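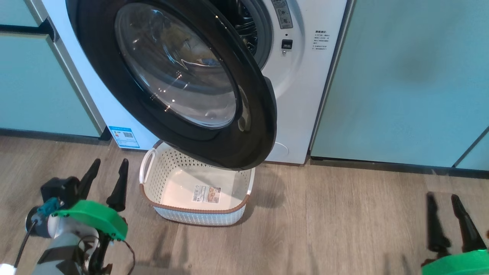 The Udside office in Drorndale is now accepting applications for the second round of its home laundry trial with the Rornex two-arm kit. The terms are set out in this thread. Please read all the posts before writing to us.

14 replies · 31 shares

The kit is offered on loan for 90 days. It consists of two arms with grippers, the stand, a control unit and a tablet for the person supervising. Delivery, setup and removal are included in the fee. Consumables are limited to gripper fingertips, and one spare set is supplied.

3 replies · 9 shares

The fee is $580 for the full loan period, payable once the home visit has been completed and the site approved. No deposit is taken. Households that withdraw in the first 24 days receive a full refund. After that point the fee is kept.

22 replies · 17 shares

Tasks covered in this round: opening and closing a front-loading washer, moving clothes from the drum to a basket on the floor, and loading from the basket. Folding is not covered. Top-loading machines are not covered, and we have no date for them.

8 replies · 12 shares

Built-in washers are accepted. Applicants should check that the door opens all the way without touching a neighboring cabinet handle, and that there is clear floor in front of the machine for both the basket and the stand. The setup technician will measure this again at the visit.

5 replies · 6 shares

On baskets: rigid plastic with an open handle on each short side works best. Soft fabric hampers fold under the grippers and should be put away while the kit is in use. We do not supply baskets.

11 replies · 4 shares

Detergent must be measured and added by a person. The kit does not operate the drawer or the program dial in this round. An adult must remain in the home whenever the arms are powered, and children and pets must be kept out of the room.

6 replies · 10 shares

Results from the first round are available on request as a short report prepared by Melahat Bilgin of our Kurtuluş office. The weakest result concerned small items, chiefly socks left against the back of the drum. Readers considering the service for baby clothes should consult that section first.

9 replies · 19 shares

Several applicants have asked about noise. The arms are quieter than a spin cycle but can be heard in the next room. Evening use in apartments is a matter for the household and its building rules.

2 replies · 3 shares

Service calls are answered from 8 a.m. to 6 p.m. Outside those hours, please switch the unit off at the wall and leave a message with the serial number. Do not attempt to free a garment held by a gripper while the power is on.

4 replies · 7 shares

Applications close at the end of December. Write to Rochelle Van Dusen at the Drorndale office with the make and model of your washer, the width of the space in front of it and a contact number. Each household may submit 2 rooms for consideration. Only one will be approved.

16 replies · 28 shares

Correction to the post on fees: the refund period starts on the day of setup, regardless of the date of payment.

1 reply · 2 shares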